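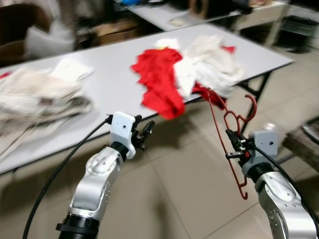 I bought the Govell folding table in May to replace a card table that had started to sag. It gets used for sorting washing most days, and twice now as an extra table for family lunches.

The top wipes clean with a damp cloth. Tomato sauce left a faint mark that came off with bicarb. Texta did not come off.

The legs lock with a sliding ring. Mine were stiff for the first couple of weeks and one still needs a push with the heel of your hand. Watch your fingers. Once locked, the table doesn't wobble on tiles, but on the back lawn it rocked until I put a bit of cardboard under one foot.

Height is my main complaint. It's fixed, and too low for folding sheets if you're tall. My sister-in-law Lleucu has the Lemine, which adjusts to 2 heights, and I'd pick that one for ironing or craft. It's heavier to carry up stairs though.

The carry handle is moulded and a bit sharp on the inside edge. I've wrapped it in cloth tape.

Delivery took 7 days. Spare feet are sold separately.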